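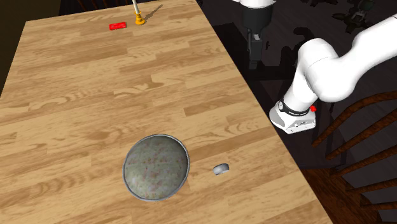
# Vokabeln lernen zwischen Herd und Spüle

Wer eine Sprache lernt und keine Zeit dafür findet, sollte einmal zählen, wie oft am Tag man vor dem Wasserkocher steht. Ich lerne seit Januar Portugiesisch, fast ausschließlich in der Küche, und ich bin immer noch ganz begeistert, wie gut das klappt! Gesammelt habe ich hier, was sich bei mir und in unserer kleinen Lernrunde bewährt hat.

## Zettel, die auch halten

Der Klassiker: alles beschriften. Normale Haftnotizen fallen im Küchendunst nach zwei Tagen ab, also lieber gleich Malerkrepp nehmen. Es klebt auf Holz, Glas und Kacheln, lässt sich mit weichem Bleistift oder Permanentstift beschreiben und geht meist ohne Rückstände wieder runter (nach ein paar Wochen trotzdem abziehen, sonst wird es zäh).

- Immer mit Artikel schreiben: *a colher*, *o garfo*, *a faca*. Das Geschlecht nachträglich zu lernen ist eine Quälerei.
- Weibliche Wörter bei mir in Grün, männliche in Blau. Die Farben sind egal, Hauptsache, sie bleiben gleich.
- Höchstens 10 Zettel auf einmal. Bei mehr schaut man nur noch durch sie hindurch.
- Schubladen innen beschriften! Erst das Wort sagen, dann aufziehen und nachsehen.

Sitzt ein Wort, kommt der Zettel weg und ein Verb an dieselbe Stelle. Am Messerblock hing bei mir erst *a faca*, danach *cortar*, inzwischen ein ganzer Satz: *Corta a cebola em rodelas.*

## Rezepte im Original kochen

Mein absoluter Lieblingstipp. Rezepte sind kurz, die Verben wiederholen sich ständig, und wenn man etwas falsch versteht, merkt man es spätestens beim Essen. Fangt mit etwas an, das ihr auf Deutsch im Schlaf könnt, Pfannkuchen zum Beispiel oder eine einfache Suppe.

1. Rezept am Vorabend einmal ganz lesen, ohne nachzuschlagen.
2. Nur die Wörter unterstreichen, ohne die man nicht kochen könnte. Oft sind das bloß 5.
3. Diese Wörter groß auf eine Karteikarte schreiben und an die Dunstabzugshaube klemmen, mit genug Abstand zur Flamme.
4. Beim Kochen jeden Schritt laut vorlesen.

Mengen spreche ich immer aus, auch beim Abwiegen. *Duzentos gramas de farinha* klingt nach nichts Besonderem, aber Zahlen waren meine größte Schwäche, und die 200 Gramm Mehl sitzen jetzt für alle Zeiten. Suqin Cao aus unserer Runde lernt Deutsch und zählt beim Teigkneten rückwärts. Mit »einundzwanzig« statt »zwanzigeins« hat sie sich auf diese Weise angefreundet.

## Hören beim Abwaschen

Spülen ist für Hörtexte wunderbar, weil die Hände beschäftigt sind und man nicht ständig auf Pause drückt. Das Wasser übertönt allerdings viel! Stellt den Lautsprecher auf Ohrhöhe ins Regal und lasst das Becken einlaufen, bevor ihr startet. Wer unter laufendem Hahn spült, versteht nur die Hälfte und hält das dann für mangelndes Sprachgefühl.

Ich nehme kurze Stücke und höre dasselbe die ganze Woche lang. Am ersten Abend rauscht es vorbei, am dritten erkenne ich ganze Sätze, und am Ende spreche ich beim Abtrocknen mit.

## Karteikarten spritzfest machen

Breites Paketband auf beide Seiten, Ränder einen halben Zentimeter überstehen lassen und fest andrücken. Geht schneller als Laminieren, und Tomatensoße lässt sich abwischen. Links oben lochen, Schlüsselring durch, an den Haken neben die Topflappen hängen. Neue Karten kommen nach vorne, alte wandern nach hinten.

Kamala Pisharody macht es anders und schreibt mit Kreidestift direkt auf die Fliesen hinter dem Herd. Sieht toll aus, vor allem mit Malayalam! Bitte vorher an einer versteckten Fliese testen, raue Fugen geben die Farbe nicht wieder her.

## Der Einkaufszettel

Schreibt ihn nur noch in der Lernsprache. Was man nicht weiß, wird gezeichnet und zu Hause nachgeschlagen. Chalerm Saithong hat auf diese Art einmal Petersilie statt Koriander mitgebracht, und das Thai-Wort für Koriander kennt bei uns seither jeder: *phak chi*.

Wenn andere im Haushalt mit einkaufen, schreibt die deutschen Wörter auf die Rückseite. Das erspart Streit vor dem Kühlregal.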